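How do you look after a robot that folds clothes?

By Yuzhen Jin

Do you fold your own T-shirts at home? In our workshop we have a robot that is learning to do it. Its name is Vemar. Vemar has two arms, and it works at a table inside a small room with walls, which we call a cell. A cell is like a bedroom for a robot, only it has to stay much tidier than a bedroom!

Every morning, before Vemar may move, a person must check it. This week the person is my colleague Touran Mahmoudi. I will tell you what she does.

First she switches off the power. Robots do not feel tired, but they also do not notice if your finger is in the wrong place. So the rule is very strict. Power off, then hands in.

Then she looks at the arms. Each arm is made of stiff parts and joints. A joint is a place where the arm can bend, like your elbow. Inside every joint there is a motor. Touran moves each joint slowly with her hand and listens. A good joint is quiet. If she hears a scratching sound, she writes it in the notebook and we open the joint to clean it.

After the joints come the screws. When a machine moves all day it shakes a little, and the shaking can make screws loose. Last May we found 3 loose screws in one arm, and Vemar was folding all the sleeves crooked. We tightened them and the sleeves became straight again.

Next are the cables. A cable brings electricity and messages to the gripper, which is the robot's hand. It must be long enough for the arm to stretch, but it must not get caught on anything. Try this: tie a piece of string from your shoulder to your wrist, and bend your elbow. Is the string too tight? Is it hanging too low? Touran asks the same questions for both arms.

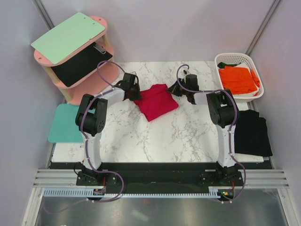

The last job is to teach Vemar where its hands are. This is called calibration. It is a long word, but you do it too, when you close your eyes and touch your nose. Touran sends each gripper to a point on the table that we have measured. If the gripper stops beside the point, she corrects the numbers in the computer and tries again.

Then she closes the notebook, and Vemar can start with its first piece of clothing. After every 100 folds it has a short pause, and Touran wipes the fingers of the grippers with a dry cloth, for dust makes them slippery.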